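Chapter 4
Water, Slope and Soil: Reading a Difficult Garden

Larysa Zakharchenko

After reading this chapter you should be able to:
explain why water stays in one part of a garden and leaves another;
measure a fall in the ground with simple tools;
choose between a surface drain, a buried drain and a change of planting;
write a short site report which a client can understand.

4.1 The garden at Algate

When I began to work as a garden designer, my first client in Algate had a lawn which looked perfect in summer. She wanted a terrace at the lower end, with a low wall to sit on, and I drew it for her in one evening. I visited the garden again in December and my boots went into the ground above the ankle. All the water from the neighbouring plots was coming down to the place where I had drawn the terrace. I had to throw my drawing away and begin again, and I did not charge for the second one.

Many students think that drainage is a matter for engineers and that the designer comes later, with the plants and the paving. In small gardens there is usually no engineer. The person who draws the plan is also the person who must know where the rain goes. For this reason the present chapter is placed before the chapters on paving and planting, although teachers who prefer the other order may leave it until the second term.

4.2 Three questions before any drawing

The first question is where the water comes from. Rain which falls on the garden itself is often the smaller part. Look at the roofs, the drive, the road and the ground above. A gutter which ends over a flower bed can give this bed more water in one night than it would receive in a week from the sky.

The second question is how the ground falls. The eye is a poor judge here, especially when the fence was built by a person who followed the fence next door. Use a straight board, a spirit level and a tape. Put one end of the board on the higher ground, raise the other end until the bubble is in the middle, and measure the gap beneath. In the garden shown in plan 4.1, at Skullham, the board was 3000 mm long and the gap was 9 mm. To the client the lawn seemed to slope towards the hedge. In fact it sloped, very slightly, towards the house.

The third question is what the soil does with the water when it arrives. Dig a hole, fill it, let it empty, and fill it a second time. Only the second emptying should be timed, as dry soil drinks quickly at first and gives a false hope.

4.3 Clay, sand and made ground

Clay holds water between very fine particles and lets it go slowly. Sand has larger spaces and lets it go fast. Most of our gardens have neither the one nor the other but a mixture, and near new houses there is also made ground, by which we mean soil mixed with broken brick, mortar and whatever the builders have left. In the Lefèvre garden, which we follow through the next two chapters, the upper layer was good dark loam and under it was a hard layer pressed by machines. Water went down through the loam, met the hard layer and travelled sideways into the cellar.

The Clarneo worksheets at the back of the book contain a blank table for the hole test. Please fill in one for each part of the garden, also for the parts which look dry.

4.4 Surface and fold

Water follows a surface according to its shape. A shallow ripple may hold a puddle, and a deep fold may carry the flow away from where we expect it. Before you turn to the contour exercises, practise drawing ripples and folds in pencil, with the light from one side only.

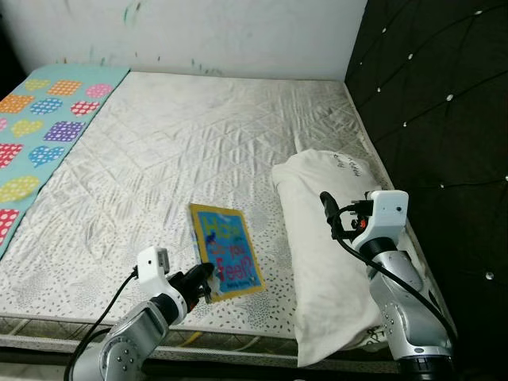
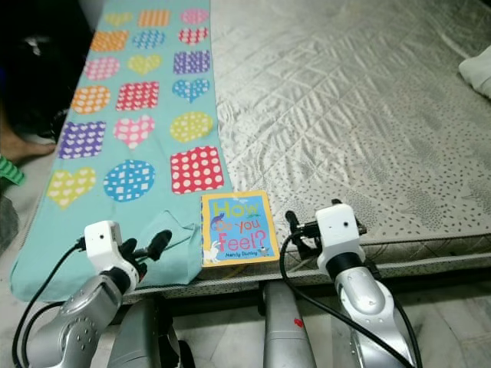
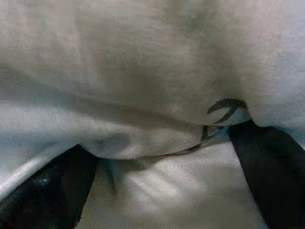
Fig. 4.2 Fabric surfaces. The first two show a quilted mattress cover, the third a broad fold of cloth.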